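Vunier Clear Wrap Film
Item 748 – pack of 50 sheets

We've sold this film for a good long while now, and it's still the one A-yeong Yang reaches for at our own packing bench. It's thin, it's see-through enough for everyday wrapping, and it gathers into a twist without any fuss. 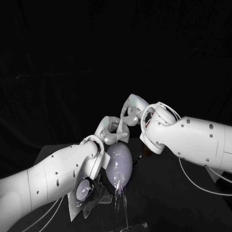
Each sheet is 42 inches wide, so you'll have plenty to fold over (and you can always trim it down if you're wrapping something small). A sheet that's been crumpled won't go perfectly smooth again, but please don't throw it out – tuck it around cups and saucers as padding!
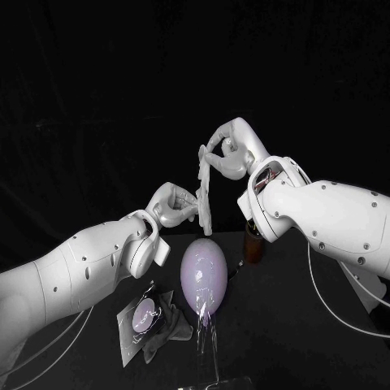

Film held between two hands, with its wrinkles showing.

Ships flat in packs of 50. Order 5 packs or more and we'll cover the postage.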